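Dredik Grip Pad Kit review – eight weeks with a student robotics club

I help run the after-school robotics club in Brisville, and this year the students picked clothes folding as their big project. Fun idea! Also a lot harder than stacking blocks, as we found out in October. The pads we had were smooth and hard, and anything knitted slid right out of them, so I ordered the Dredik kit and we've been using it ever since.

What you get

Two pairs of textured pads, a bag of screws, a little hex key and a folded sheet of instructions. We paid $17 a pair, and a spare set of screws is a couple of bucks more (get them, they roll under everything). Shipping took longer than I wanted, but the box came in fine shape.

Fitting them

Easy enough that I handed the job to our seventh graders and went to fix the printer. The screws are tiny and the instruction sheet shows the left finger twice – a typo, I guess – so one pair went on backward the first time. Swapping them took five minutes.

How they grip

Cotton T-shirts, dish towels, socks: great. The students log every try in a shared spreadsheet, and out of 400 picks on T-shirts and towels they only marked 8 as drops. I was so happy with that number I printed it out and taped it to the club room door.

Thick knits are more of a mixed bag. The pads grab them just fine, but they don't always want to let go, and a fuzzy sweater leaves lint in the texture. We did 193 picks on sweaters before the regional meet at Rirbridge and I'd say cleaning the pads was half the work. A dry toothbrush does it. Tape doesn't, so don't bother.

The students practice at home too, on whatever is in the closet. The dark green sweater is one of our tougher ones, all fuzz and long sleeves, and the hem is where they like to start. 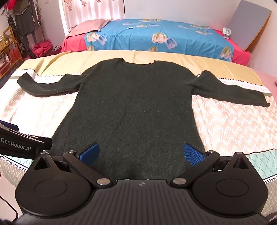
What I'd change

A bigger screw head, please, for kids' hands! And I'd love a softer pad as an option for knits. The Hlongwane pads we borrowed from another team were gentler on wool, but they wore down fast and cost more, so we gave them back and stuck with these.

Would I buy it again?

Yep, already did. Four stars out of five, and the missing one is for the instruction sheet.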